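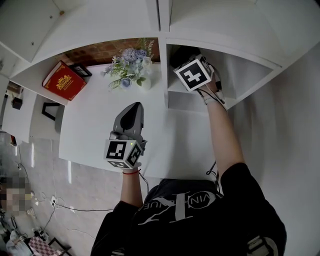 Both grippers at the shelving unit, right one inside the cubby.

7 Feb 2026

Most of this week went on the pose tracking for the handheld grippers, so these are my notes on it before I forget what I changed.

Each gripper carries a cube with a marker pattern on its faces. The tracker looks for the patterns, works out where the cube is, and from that gets the position of the fingers. Out in the open it is fine. The shelf is where it falls over. When a hand goes into a compartment the side panel hides part of the cube, and very often the tracker is left with a single face to work from.

One face is enough to get a position, but the rotation can come out two ways. The two answers fit the image almost equally well and the solver picks whichever has the smaller error. On a recording from the shelf it would swap between them every few frames, and the gripper in the replay flicked back and forth like a loose sign. Any policy trained on that would learn to flick as well.

I had been hiding this with a smoothing filter. That made the replay look better and the numbers worse, as the filter was averaging two answers when only one of them was right. I took it out.

What I have now is in Varkier, on the branch called keldale. When only one face is visible the solver keeps both answers and carries them forward. Each new frame scores them against the motion so far, and one is dropped once it has lost for 6 frames in a row. If a second face comes into view the question is settled straight away and the history gets rewritten back to the point where it split. That last step means the output is no longer live, but I only need it for processing recordings.

I ran it over the Kandungate set, 447 clips, all of them shelf work with two hands. The old code had flips in a large share of them. The new code has flips in 20. I watched all 20. Most are clips that begin with the hand already inside a compartment, so there is no earlier motion to score against. I could run those backwards from the end, and I probably will, but the bookkeeping for the rewrite step already makes my head hurt.

The remaining 3 are something else. The left and right cubes got swapped when the hands passed close to each other. The marker numbers should make that impossible, so I suspect the config file, which I edited by hand in March and have not looked at since.

Worku, the viewer, needed a small change too. It used to draw one gripper per hand and had no way of showing that the tracker was unsure. Now the second answer is drawn as a faint outline until it is dropped. I should have done this first. I spent two evenings reading printed matrices to find a bug that was plain to see once the outline was there (a sign error in the motion score, only on the left hand).

Still to do:

Run the short clips backwards.
Check the marker numbers in the config.
Write a test for the left hand sign error.
Speed up the rewrite, it copies the whole track each time.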